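Print this page | E-mail this thread

Toddler toys: does anyone's child play with them properly?

Posted by mirnden_mum, Saturday, January 16, 2021

My mother-in-law has announced that our son is "behind on his shapes". He is not quite two. He can open the fridge, the stair gate and my handbag, but show him a shape sorter and he sits on it. She wants to buy him a second one, presumably so he can sit on both.

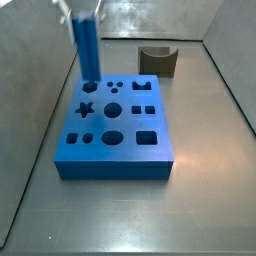
Anyway, she also says my husband could do the lot at 14 months. My husband can't load a dishwasher, so I'd like to see the paperwork. Should I be doing something about this or leaving him be?

Re: Toddler toys

Posted by Flindine

Leave him be. Mine posted every piece down the back of the radiator and she's doing her mocks now. What worked for us, in so far as anything did:

- Take away all the pieces except the circle. It goes in whichever way round they hold it, so nobody cries.
- Bring in the square after a week or two. Expect crying.
- Keep the star for last. It's a swine of a shape and I've seen grown men turn it round and round.

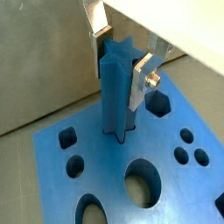

- Put the whole thing in a cupboard until February and try again.

Re: Toddler toys

Posted by Schwerdtfeger

Can't agree with the cupboard. They learn by getting it wrong, and if you hide all the hard pieces they only learn that hard things vanish when you shout. I let my two get on with it and drank my tea. There was some throwing. You do want a sorter with a bit of weight to it, though, as the thin ones skid all over the floor.
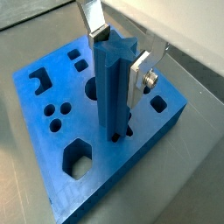
Jana Brinkmann reckons a heavy one is fine until it lands on your foot, and that hers went to the charity shop the same afternoon.

Re: Toddler toys

Posted by Dedard

Over 300 posts on this board about sleep and you lot fall out over a star. Give him a saucepan and a wooden spoon. 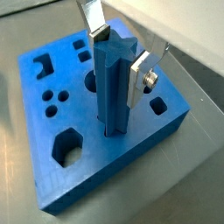 Star piece, held upright at the block.

Re: Toddler toys

Posted by mirnden_mum

Saucepan tried. He sat on it.

Print this page | E-mail this thread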